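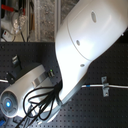 White curved casing with three oval openings, gray mount underneath.

Juvside Sleep and Blood Pressure Log: read me first

Hi, and thanks for downloading this! I put these files together with Till Kettler, who did most of the cleaning while I did most of the nagging. It's a small set of home blood pressure readings paired with sleep diaries, kept by adults in Juvside through the month of November.

What you get

There are 64 people in the set. Each one took a reading in the morning and another before bed, and wrote down when they went to sleep, when they woke up, and how rested they felt on a scale of one to five. The youngest person is 40. We only took people who already owned an upper-arm cuff, so please don't treat this as a picture of the whole town (people who own a cuff usually have a reason to).

The files

readings.csv has one row per reading: person code, day number, morning or evening, top number, bottom number, pulse.

sleep.csv has one row per night. Bedtime and wake time are in 24-hour format, local time. Naps go in their own column, in minutes.

people.csv has age band, sex, and whether the person takes blood pressure medicine. Drug names are left out on purpose — with a group this small they made it too easy to guess who was who.

Things that will trip you up

Day 1 is the day each person started, so day 1 for one person may be day 3 for another. If you need to line people up, use the offset column in people.csv.

An empty cell means the person skipped it. A zero in the nap column is a real zero. I mixed these up myself in the first version, sorry!

Seven people wrote their bedtime as 12:00 when they clearly meant midnight. Till fixed those and flagged them with an "m" in the notes column, so you can undo it if you disagree.

Evening readings are patchier than morning ones. 25 people missed at least one evening, mostly on weekends. I wouldn't fill the gaps with averages, but it's your analysis.

What it's good for

Teaching, mostly. Marama Ashby used an early copy in her evening stats class at Annan and her students found two typos we'd missed (both fixed now). It's also handy for trying out plots of repeated measurements. Please don't use it to give anyone medical advice, yourself included.

Changes

Monday, December 7, 2020: fixed the typos, added the offset column, renamed "bp_hi" and "bp_lo" to "top" and "bottom".

Still to do: a version with the rested scores as a separate file, and a shorter code list. If you spot something odd, open an issue and give me the person code and day number.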